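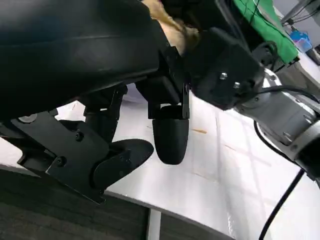 Section 4. Preparing an Assembly Point and Route

This section applies to organisers of marches, vigils and static demonstrations who have already completed the notification form in Section 3. It should be read together with the stewarding tables at the back of the guide.

4.1 Before you begin

You will need the following:

The signed notification form and its reference number
The route map supplied by the Dumness district office
A list of stewards with a mobile number for each
The access statement (Form C)
A named deputy who can take over from the lead organiser

Note: A static demonstration with no route still requires a map. Mark the outer limits of the area you intend to occupy.

4.2 Choosing the assembly point

1. Select an open area with at least two exits on different sides. An exit that leads only into a car park does not count as an exit.

2. Visit the area on the same day of the week and at the same hour as the planned event. Market stalls, school traffic and deliveries may change the space considerably.

3. Mark on the map the nearest step-free approach, the nearest public toilets and the place where an ambulance could stop.

4. Agree a quiet area, set apart from any loudspeakers, for people who need to rest or who have become separated from their group.

5. Write to the owner or manager of the land if any part of it is private. Attach the reply to the notification form.

Caution: Do not publish the assembly point until the district office has confirmed it in writing. Changing an advertised location causes people to arrive at the wrong place, and stewards must then be sent to both.

4.3 Setting the route

1. Draw the route in one continuous line from the assembly point to the place of dispersal.

2. Walk the whole route at the pace of the slowest expected participant. Record the time at each junction.

3. Note every point where the pavement or carriageway narrows. Place a steward on each side of the narrowing.

4. Identify at least one point on the route where participants may leave without walking against the crowd.

5. Where the route passes a place of worship, a hospital or a court, check the hours of services or sittings and record them on the form.

6. Send the finished map to the district office together with the timings from step 2.

Note: Routes using Tamayo Bridge are subject to a separate limit. No more than 100 people may be on the footway at one time, and the march must be divided into groups before it reaches the northern steps.
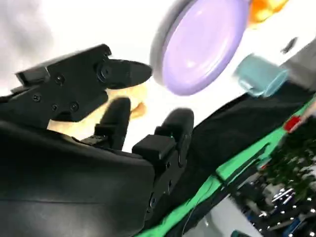

Prepared by Consuelo Londoño, Public Assemblies Desk
Issued January 16, 2019

4.4 Appointing and briefing stewards

1. Appoint one steward for every 70 participants expected. Round up where the number does not divide evenly.

2. Give each steward a fixed position or a fixed section of the march. Stewards should not exchange positions without informing the lead organiser.

3. Hold the briefing at the assembly point, on the day, before participants arrive. A written briefing sent beforehand is useful but does not replace it.

4. Cover the following in the briefing: the route and timings, the signal for stopping, the signal for dispersal, the location of first aid, and the name of the deputy.

5. Remind stewards that they have no powers of arrest or search. They may ask, advise and direct. If a request is refused and there is a risk to safety, they should inform the police liaison officer.

Caution: Stewards must not remove placards or banners from participants. Concerns about the wording of a placard are to be passed to the lead organiser.

4.5 Banners, placards and sound

Placard poles should be of light wood or cardboard tube. Metal poles are not accepted on routes within the Dumness town boundary. Banners carried by more than one person should have wind slits if they are to be used on the bridge or in Sandel Square.

Sound equipment may be used from the time stated on the form until dispersal. Where an event is held in July, the evening limit is extended by roughly two hours to reflect the summer timetable. Loudspeakers must face away from the quiet area agreed under 4.2.

4.6 If the plan changes

1. Inform the district office by telephone and quote the reference number.

2. Confirm the change by e-mail on the same day.

3. Tell stewards before telling participants.

4. If the event is cancelled, post the deputy and one other steward at the assembly point for the first hour.

Note: Counter-demonstrations are notified separately. The office will inform both organisers of the times and areas agreed, but will not pass on personal contact details.

For events ending at Clunitz Gardens, continue to Section 5, which covers gate times, platforms and the collection of litter. All other organisers should proceed to Section 6.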